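Garra Cedard de dedos flexíveis: duas semanas de convivência

O Prodromos Zervas jurava que os dedos azuis da Cedard pegavam em tudo. Pegam em quase tudo – copos de papel incluídos, desde que se baixe a força.

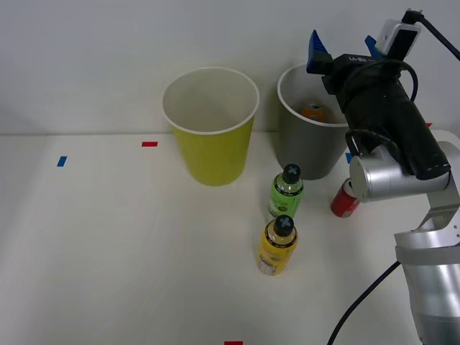 Com a velha Garnetti, cada copo acabava em origami. Em 50 tentativas com a Cedard amolguei 11, quase todos por teimosia minha com os parâmetros. O cabo é que continua a passear pela mesa como se pagasse renda.

A câmara no punho vê bem rótulos e latas, e os próprios dedos, que ocupam os cantos de baixo.

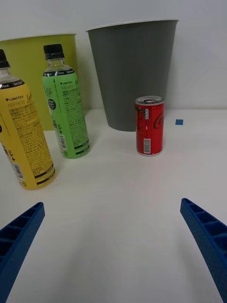 Última atualização: 2020-09-10

Custa 700 euros, sem o manual em português. Fico com ela.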